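Hakley two-finger gripper kit, used in our school robotics club

We bought this kit for the spring project, where the students must teach an arm to pick up everyday things from a counter. I am the club helper for electronics, so I look mostly at cables and mounting. The box from Dokano had 116 parts and the manual is good, except page 9, where the screw sizes are wrong. Headphones are the hardest item on our list, the band is slippery for a beginner's program.
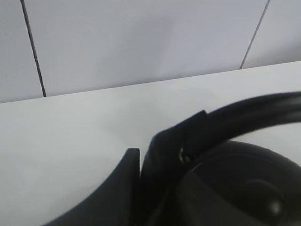 Page last changed: March, 16:20

The fingers are black and curved, and the ridged pads on the inner side are my favorite part. I wish the kit came with spare pads. The wrist camera is simple to connect, but its picture is a little soft when objects are near.

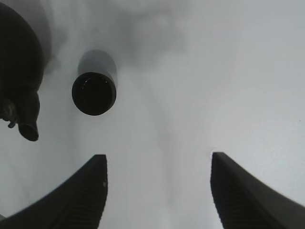

Ruba Bitar wrote to me that her club had the same trouble with page 9, and that she would still buy the kit again for students over the Eltside one. I agree with her. I give it four stars.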